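Pludavach 6 for arm control and planning: a review after a summer of use

Reviewed by Hala Hakim
22/08/2018

Pludavach is a software package for writing and running robot arm tasks. It covers motion planning, a camera and pose estimation layer, a task editor and a logger. It is sold by a small firm in Plesden and comes as a 90 day evaluation, after which you pay per arm. We took up the evaluation in June and have now bought one licence. I have used it most working days. Thijs Peeters wrote most of our task files and Arnout Koster looked after the cameras, and I have included their remarks where they differ from mine.

Our work is replacing parts in desktop computers, mainly memory modules. The computer lies on its side with the side panel off, and the arm takes a module from a printed fixture next to it and puts it in the slot. It is a fair test of planning software. The inside of a case is full of things to hit, the slots are narrow, and the last part of the movement depends on force more than on position.

Installation

The installer runs from a single archive and asks few questions. It wanted an older version of one graphics library than we had, and the error it gave was only a code. The support desk answered the same afternoon and the fix was one line in a settings file. The manual still doesn't mention it.

Connecting the arm was simple. Connecting the gripper was not. There is a driver for our gripper, but it reports finger width from the pads and our fingertips are a different thickness, so every width was wrong until Thijs found the offset field. It is under "Appearance", of all places.

Setting up the cameras

You can have as many cameras as the computer will cope with, and each one is marked as either fixed or wrist-mounted. We use both. The calibration tool moves the arm through a set of poses while it looks at a printed board, then gives you an error figure for each camera. It is slow but it needs no attention, and the results have been steady. We recalibrate after anyone has knocked a camera stand and otherwise leave it alone.

The viewer shows the live streams next to the planned path. You can drag a box around a region in one view and tell the planner to use only that region for matching. On the wrist camera this is more or less essential, because the gripper itself takes up so much of the picture. The software has a mask for the gripper but it is a fixed shape and does not follow the fingers as they open and close. Arnout drew our own masks by hand, one for open and one for closed, and the tool switches between them well enough.

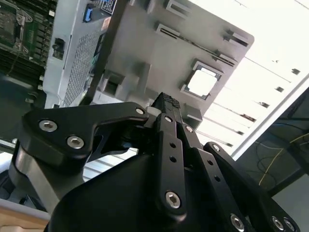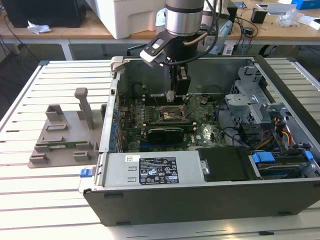 First, the wrist camera, with the circuit board and processor socket at top left. Second, the fixed camera, with the arm reaching down into the open tower and the fixture standing to its left.

Perception

Pose estimation works from a model of the part or from a set of taught views. We began with models and moved to taught views for the computers, as we have no good drawings of the cases. Teaching a new case takes a morning. You point out a few features on the board in each view and the software works out the rest. The processor socket is the best thing to teach on. It is square, it has a metal frame, and it is not usually covered by cables.

Shiny parts are the weak point. Light from the ceiling panels falls on bare metal such as the drive cage and the power supply, and the estimate shifts when the reflections do. You can set an exposure for each step of a task, and that got us most of the way. Cables are simply ignored unless you add them as a keep-out volume yourself. I would have liked the depth data to be used here. It is already being collected and shown in the viewer.

Planning

This is what you are paying for and it is good. Paths come back quickly, they are smooth, and the arm does not take strange routes over the top of itself. You can put a limit on how far each joint may turn, and it keeps to it. You can also mark a stretch of the path as straight, and we do that for the final approach to the slot.

The case is represented by a collision model made of boxes, and the box editor is basic. There is no snapping and no way to mirror a box. I ended up writing ours as a text file and importing it, which worked first time. If the planner cannot find a path it highlights the pair of shapes that are in the way. That one feature has saved me more time than anything else in the package.

When the target moves slightly after perception, the planner can adjust the path while the arm is moving. We turned this off. With the computer lying still on the table there is nothing for it to follow, and small changes in the estimate made the wrist twitch on the way down.

Force and insertion

Version 6 adds a block called Seat, intended for connectors. You give it a direction, a maximum force and a search pattern. It touches down, searches along the slot and then pushes until the force rises and stays up. Before this we had our own script for the job and I did not expect to replace it.

Over the evaluation we ran 611 insertions with the block, on several machines of the same type. With the settings as supplied, and then with our own, the module went in without help on 83 per cent of them overall. Most of the failures were early ones, with the search starting too far to one side. The block stopped safely in nearly all of these. I would like it to say which stage it stopped in. At present it says "not seated" for everything, and you have to open the force plot to find out more.

The default maximum force is too high for memory slots. Turn it down before you run it on anything you want to keep.

Logging and replay

Each run is saved as one folder with the camera streams, joint positions, forces and the state of the task. Replay lets you scrub through all of them on one timeline. Tuncay Akbulut, who joined us in the middle of all this, learned the system almost entirely from replays and was writing his own tasks within a fortnight.

The folders are large. There is an option to keep only failed runs, but it judges failure by the task state, so a run that finishes with the module badly placed is thrown away along with the good ones. We keep everything and clear it out by hand. Export to plain tables works. Export of video drops frames if the computer is busy.

The task editor

Tasks are built as a tree of blocks, with an option to write any block in code. The tree is easy to read with a small task and tiring with a long one. Folding a branch hides its error marks, so you can have a fault in there and see no sign of it. Search only looks at block names and not at comments. Undo works across the whole file, including changes to camera settings, and that caught Arnout out twice.

Version control is possible. The files are text, and changes show up in a sensible order, although moving a block on the screen also counts as a change.

Support

Replies have come within a day. Lieven Timmermans at the firm sent us a patched gripper driver and kept in touch until it worked. The user forum is quiet, and much of it concerns version 5.

What I liked
Fast, tidy paths
Clear display of what is blocking a path
The Seat block, once tuned
Replay with all streams on one timeline

What I did not like
Box editor
Fixed gripper mask
Vague messages from the Seat block
Faults hidden in folded branches

Would I buy it again? For one arm, yes. For a row of them I would want a better price and the option to share taught views between machines, which at the moment means copying folders across and editing the camera names. The firm says sharing is planned for the next release but has not given a date.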